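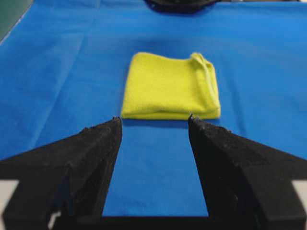 Folded microfibre cloth between the fingers of an open gripper, seen from the wrist camera.

About Drimeck

Drimeck makes gripper kits for small robot arms. We design the fingers, put the kits together and test them in our own workshop in Timden, and we sell them to laundries, hotel suppliers, colleges and anyone else who needs a robot to pick up soft things.

Cloth is our main line of work. A box has the same shape every time you reach for it. A cleaning cloth or a hand towel does not, and most grippers sold for small arms are made with boxes in mind. Ours are made for fabric first, and they cope with plenty of other light items as well.

How we started

The company was set up by Thịnh Âu and Raghda Shboul, who met while working on packing lines. Thịnh had spent years mending grippers other people had designed. Raghda wrote the software that told them when to close. They built the first set of fingers for a linen hire firm that wanted folded napkins moved from a table to a tray, and the firm asked for more. There are now five of us.

What we sell

Quan is our standard kit. It has two fingers, a base, a wrist camera with its bracket, and the cables and screws to fit it. A spare pair of fingers comes in the box. Changing them takes an Allen key and a few minutes.

Trasis is the software that goes with it. It shows the view from the wrist camera, records each pick and lets you set how far the gripper opens and how hard it closes. You can use Trasis without a Quan kit, but the set-up screens are written with Quan in mind - expect some extra work if you fit it to another gripper.

We also run a trial service. Send us samples of what you need picked up and we will put them through 500 picks on our own bench. You get the recordings and a short written report, including the picks that failed and what we think went wrong. If our kit is wrong for the job, the report will say so.

Support

Every kit comes with a 2-year guarantee on the base and the camera bracket. Fingers are a wearing part and are not covered, but we keep them in stock and sell them in pairs. Email support is free for as long as you own the kit. Your message will be answered by Thịnh, Raghda or one of the other three, all of whom build kits.

Visiting us

The workshop is open to visitors by appointment, from 10am to 4pm. Bring your own cloths, towels or garments if you want to see them tried. We close for stocktaking for part of June, and orders placed then are sent out when we reopen.

For prices, trial bookings and spare parts, please use the contact form.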